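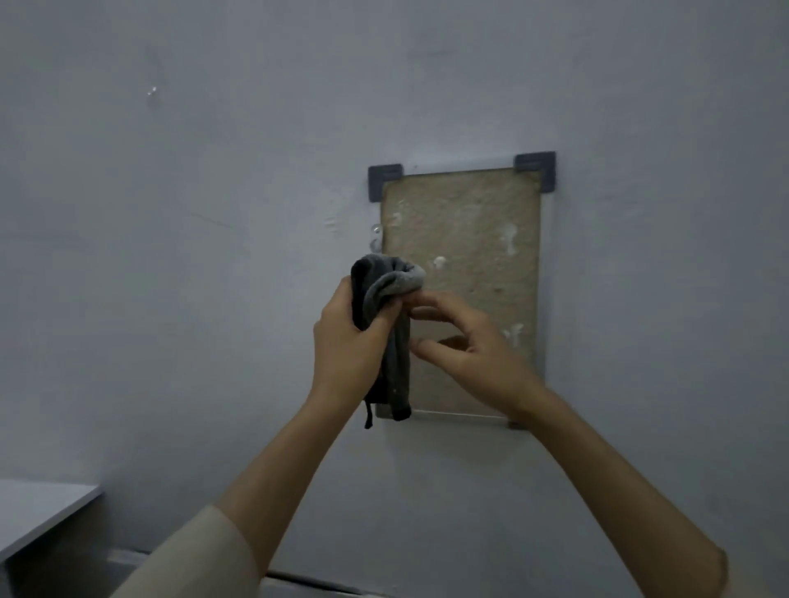
# Chapter 6: Wall-Mounted Panels

Most of the cleaning covered so far has been done on surfaces that lie flat. A panel on a wall is different work. Liquid runs down it, your arms are raised, and the whole thing may be held up by nothing more than a clip at each corner. Mirrors, notice boards and framed panels are all in this group.

By the end of the chapter you should be able to:

- check how a panel is held before you touch it
- choose between a dry and a damp cloth
- wipe a panel and its edges while it stays on the wall
- report a fixing that has moved

## 6.1 Before you wipe

Look at the corners first. Clips and brackets grip the edge of the panel, and dust collects behind the lip of each one. Press lightly near each corner with your fingertips. If the panel shifts, stop and write it up. Do not tighten a fixing yourself unless your site allows it – the Hulme building, used for the practice exercises in this book, does not.

Fold the cloth so that you have a clean side to turn to. Keep one hand free to steady yourself or the panel. Start at the top and work down in short strokes, and slow down near the corners, where a loose thread can catch.
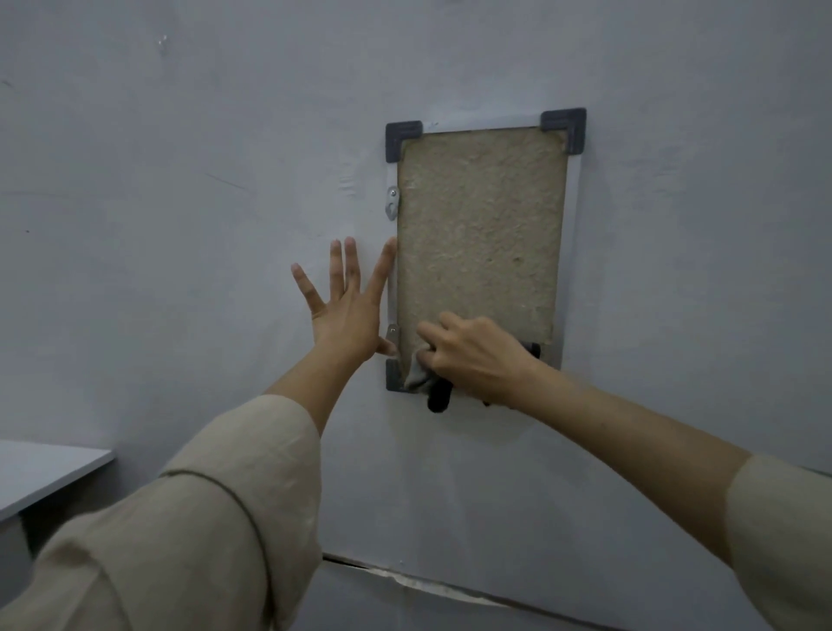
**Should you spray cleaner straight onto a wall panel?**

Spray the cloth instead. Liquid sprayed on the panel runs behind the edge and sits on the wall, where you can't reach it.

## 6.2 Glass and board

Glass can take a damp cloth and a dry one after it. Fiber board can't, and should be dusted dry. Where you aren't sure what the surface is, treat it as board until you have checked the room sheet. Kurniawati Nasution's cleaning log for Hulme, reprinted in Section 6.4, shows how to record this.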